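The case against the capsule wardrobe

Benedicta Dogbe has been told to own fewer clothes by a podcast, two magazines and her sister-in-law. She isn't convinced by any of them.

"It's always someone with a walk-in closet telling you to get down to a rack," she says over tea in the back of her alterations shop in Hamilton. "Then at the bottom there's a list of what to buy."

Dogbe has been taking in waists and replacing zippers for 11 years. What irritates her is the arithmetic. The better-known guides promise that a small set of neutral, well-made pieces will outlast a closet full of cheap ones, and she would like to know who checked. "A wool trouser worn every third day goes at the seat. I don't care what you paid. Cloth needs a rest, and if you own two pairs it doesn't get one."

She pulls a pair from the mending rail to make the point. The label says Predura, a brand whose salespeople like the word forever. The lining has gone at both pockets and the inner thighs have worn to a shine. The customer paid a great deal for them last October and has asked for them back by the weekend.

I put the other side to her. Surely people who buy less throw out less?

"Maybe. Show me." She waits. I had brought a newsletter that claimed as much, and she reads it with her glasses pushed up. "This is a survey of people who signed up for the newsletter," she says, and hands it back.

Comfort Ankrah, who shares the lease and sells second-hand coats from the front room, is a little kinder. She took on the colour-matched wardrobe herself and lasted nine weeks. "I liked the mornings," she says. "I didn't like the laundry. You're washing constantly, and you've got nothing to wear while it's on the line." She has kept the habit of folding her knits, which she admits is the one piece of the program that did her any good.

Neither woman defends buying cheap and often. Dogbe turns away fast-fashion repairs when the fabric won't hold a stitch, and she is blunt with customers about it. Her quarrel is with the idea that restraint can be sold as a kit. Her own closet, by her account, is full, mostly grey and navy, and much of it older than her shop.

So what should a person do in January, when the decluttering pieces start up again?

"Sew the button on," she says. "Wash it cold. And if you like the sweatpants, wear the sweatpants." 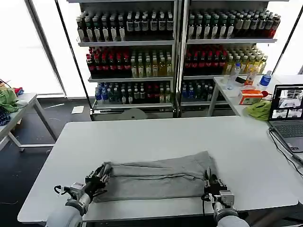

Soft grey, folded lengthwise.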